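Pliltora Reading & Writing Help > Essays and Essayists

Do you have to read an essay collection in order?

posted by brarness_reader, September 21, 2023

Hi all. Doing an evening class on the nineteenth century essay, the one at the Brarness centre if anyone knows it, and we've been set a whole volume of collected essays. Not extracts, the whole thing. There are 20 pieces in my copy and we've got till December to get through it and write something on how the author's thinking "develops across the volume" (tutor's words).

My problem is I've started at the front like you would with a novel and I'm bogged down. Four in and I couldn't tell you what any of them were about. Each one seems to start somewhere, wander off, drop a Latin tag, then stop. I keep losing the thread and going back a page, then another page. Last night I did two pages in an hour.

So, is it cheating to skip about? Does the order mean anything or did the publisher just shove them in? And is there a way of taking notes that doesn't mean copying out half the book? I've filled most of a pad already and it's just quotes with no idea why I picked them.

Also my copy is a Rezende reprint, no notes at the back, introduction is two pages and mostly about the author's house. Is it worth getting a better one? Not made of money.

Sorry if this has been asked before, the search on here brings up nothing but poetry.

marginal_pencil
Member

Skip about. Everyone does. Most of these were lectures first, or magazine pieces, so people heard or read them one at a time with weeks in between. They weren't built to be eaten in one go.

But for your assignment the order does matter a bit, so find out who decided it. Some authors arranged their own volumes very carefully, put a short easy one between two heavy ones, that sort of thing. Others were dead by then and an editor did it. Look at the back of the title page, or the preface if theres one. If it says "collected by" or "selected by" then the order is somebody else's idea and you can't hang an argument about development on it. You'd want the dates each piece was first printed or given. Make a list of those. It'll take you an evening in the library and then half your essay is planned.

What I do:

Read the first paragraph and the last paragraph of an essay before the rest. They often disagree with each other. The bit in the middle is how he got from one to the other.

Then read it straight through with no pen. Do not stop. If a sentence is baffling leave it, plenty of them are baffling on purpose and he says it again plainer a page later.

Then second time, pencil. One line in the margin per paragraph, what it's doing. "Complains about churches." "Goes for a walk." "Takes back what he said on p. 12". Sounds daft but you end up with a map.

Reading aloud helps with the long sentences, especially ones that began as lectures. You hear where the breath goes. I do mine in the evening. 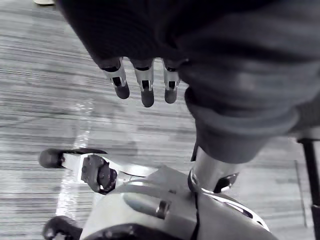
Dark cloth, heavy folds, and three fingertips pointing down from under the hem.

Anyway. On the quotes. Rule I was given at college and still use: never copy out a sentence unless you write a sentence of your own under it saying why. If you can't think why, you don't get to keep it. My pads got a lot thinner.

On editions, yes Rezende are cheap for a reason. Text is usually all right but they don't tell you which printing they've taken it from, and these authors fiddled with their essays for years. One of mine turned out to be missing a whole paragraph that the critics go on about. The Lellitz one has notes at the foot of the page and a table of first publication dates, so that would save you the library evening. Second hand is fine. Older printing has the same notes, just an uglier cover.

old_quarto
Member

Disagree with the above, sorry. Read it in order. It's what you were set. If you pick the ones you fancy you'll pick the famous ones and write the same thing as the rest of the class.

Four essays is nothing, the style takes longer than that to get into.

inkwell_and_co
Moderator

Bit of both I'd say. In a rush so this is in lumps.

The style thing is real. These writers argue by piling up. You're waiting for "my point is, and here are three reasons", and it's not coming. You get a claim, then the claim again in farming terms, then again with the stars in it, then something that sounds like the opposite. Once you stop waiting for step two you'll go quicker. I found it helped to think of someone talking after dinner who has had the same idea on his mind all week.

A lot of the essays were put together out of journals, too. A good sentence written years earlier gets lifted out and dropped in where it fits, or nearly fits. That's why it feels like it jumps. It does jump. You aren't missing a link, so don't go back a page to hunt for it.

For the "develops" question, don't try to cover all 20, you'll end up with a sentence on each and your tutor will be bored stiff. Choose 4. I'd go for an early one, a late one, and a pair from anywhere that share a word. Pick a word he leans on (nature, self, friend, fate, whichever keeps turning up) and see what it means each time. It nearly always shifts. An early one will be all confidence, and then a later one uses the same word and it has gone a bit grey round the edges. There's your development and you've got evidence for it.

Still read the rest, but lightly. Once through, no notes. You need to know you haven't missed one that wrecks your argument.

Careful with biography. Very tempting to say his son died or he lost his post so the essays got gloomy. Might be true. But check the dates first, some of the gloomy ones were drafted before the thing that's supposed to have caused them. I lost marks for exactly this and was quite sour about it.

Letters are worth a look if your library has them. They wrote to each other constantly, these people, and often a letter says in plain words what the essay takes ten pages over. You only need the year or so either side of your chosen pieces. Index at the back, look up the title.

Notes: cards not a pad. One card per essay, both sides and that's your lot. Front is what he says. Back is what you think plus page numbers. You can lay cards out on the floor in date order and shuffle them and see what goes with what, which you can't with a pad.

Edition, agree about the Lellitz. But check what your tutor's using before you spend anything, becuase if the page numbers don't match you'll spend every class flicking. Your Rezende will do for the light reading.

I've moved this thread out of General. And yes the search is broken, we know.

brarness_reader

Thanks all, really useful. Tried the first and last paragraph trick on number five at lunch and it did contradict itself, so I'm oddly cheered up. Got cards. Checked the title page and it says "selected", no name given, so will ask in class who did the selecting. Found a Lellitz second hand, spine's gone but the notes are all there.

Will have a go at "friend" as my word I think. It's in nearly everything so far.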